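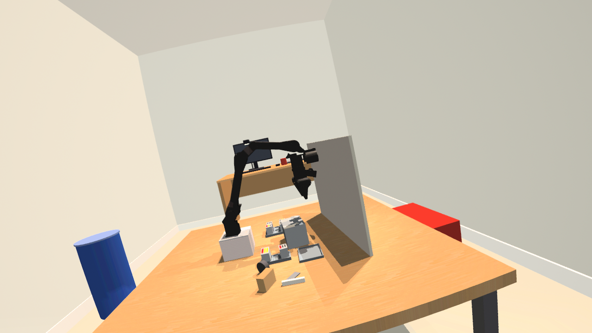 *Last changed: 2025-05-22*

I've been going to independent wrestling shows for most of my adult life, and I still drove home from this last one with the windows down, yelling along to entrance music. So forgive me if this post runs all over the place. I want to get it down while my voice is still shot!

The show was put on by Kundasora, the little promotion that started out running a roller rink and has worked its way up to the old Rarnik Hall (still no air conditioning, still the best sightlines in the state). Capacity for wrestling is 800, and they sold out. I've been in that building when there were maybe three rows of people and a guy asleep next to the merch table, so walking in and having to hunt for a place to stand was a thrill all by itself.

The opener was a tag match and it was exactly what an opener should be. Fast, loud, a couple of dives to the floor, over before anyone got tired. The bigger of the two heels has worked out that he's funnier when he says nothing, and he got the whole left side of the building booing by folding his jacket very, very slowly. I could watch him fold laundry for an hour.

Then came the women's match, which I'd been looking forward to since the card went up, and it was even better than I'd hoped. The story was simple: the champion hurt her knee early on a missed kick, and the challenger went after it and never let go. What got me was how the champ kept changing the way she stood. By the end she was throwing forearms with nearly all her weight on one leg, holding the top rope with her free hand, and the place was shaking every time she landed one. She kept the belt with a small package out of nowhere. I've seen people online grumble about the roll-up finish, and I get it, but it made sense to me! She couldn't have hit her big move on that knee. She had to steal it.

The middle of the card sagged a bit, I'll admit. The four-way had a nasty habit of two people lying on the floor while the other two did their stuff, then swapping. There was one lovely spot where all 4 of them ended up in a tower in the corner and it took so long to build that the crowd started clapping along like a train was leaving. When it finally came down the roof nearly went with it. So, okay, worth it for that.

Intermission was long. The line for the bathroom was longer. I bought a shirt I didn't need and a program I absolutely did, because Kundasora still prints real programs with bios in them, and the bios are wonderful. One of the trainees lists his finishing move as "to be decided."

And then the main event. It went close to half an hour, falls count anywhere, and they used every inch of that hall. Up the bleachers, through the lobby, out past the ticket window and back in by the fire door, with most of us scrambling after them like kids behind an ice cream truck. I lost them completely for a minute and just followed the noise. When I found them again they were trading chops against the popcorn stand, and the woman running it kept right on filling bags.

The finish came back in the ring, clean in the middle, a piledriver and a three count. New champion! I've followed him since he was getting thrown around in opening matches at the rink, and I hugged a stranger. She hugged me back. We had both been screaming for the same guy all night and never got around to swapping names.

A few practical things if you're thinking of going to the next one, in October:

- Doors open an hour ahead and you should be there for it. General admission means what it says.
- Bleacher side over floor seats, unless you enjoy moving your chair every ten minutes when somebody gets thrown at it.
- Parking behind the hall fills up fast. I used the lot on Mtshali Street and walked, no trouble at all.
- Bring cash for merch. The card reader went down twice.

They've said they want to try a bigger building next year, one that holds 2500. Part of me is nervous about that, since so much of the fun is being close enough to hear the ref counting under his breath. But they filled Rarnik, and I remember when 50 tickets was a good night for them. I'll be there whatever they book. I already have the shirt.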